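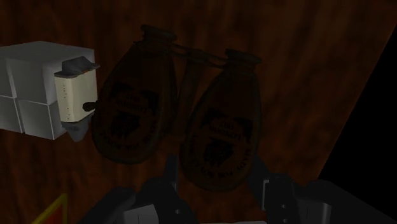 Wie viele Demos braucht man, bis so ein Modell halbwegs greift? Kommt auf die Aufgabe an, bei mir waren es am Ende 700 Episoden, und die ersten 48 davon hab ich weggeworfen.

Kurz der Stand, bin spät dran. Projekt heißt intern Altosance, alles Simulation, gesteuert wird von Hand. Eine Episode dauert 20 Sekunden wenns gut läuft. Läuft selten gut.

Gerade dran: dunkle Flaschen auf dunklem Holz, wenig Licht. Zwei Stück, am Hals mit einem Band verbunden. Fies. Man sieht die Ränder kaum, die Schrift steht Kopf ("DRY", "LONDON", mehr kann ich fast nicht lesen). Genau solche Fälle fehlten im alten Satz Gotidthorpe komplett, da war alles hell und freundlich. Und dann wundert man sich.

Notizen für mich:
- Finger erst links und rechts vom Boden der Flasche, DANN zu
- nicht zögern. Jedes Zögern landet in den Daten und wird mitgelernt
- Fehlgriffe extra ablegen, nicht löschen (hab ich im August gemacht, blöd)
- Licht pro Episode neu würfeln, Position sowiso

Offen: Exportskript von Haton verschluckt manchmal die letzten Zeitschritte. Keine Ahnung warum. Morgen nochmal.

Abgelegt unter: Robotik, Bastelkram, Datensammeln

Kommentare (3)

gouveia_fan: Behältst du die Fehlgriffe im Training drin oder nur zum Auswerten?

Autor: Nur Auswertung erstmal.

kabelsalat: Das mit den Zeitschritten hatte ich auch, bei mir wurde der Puffer nich geleert vorm Schließen. Schau da mal.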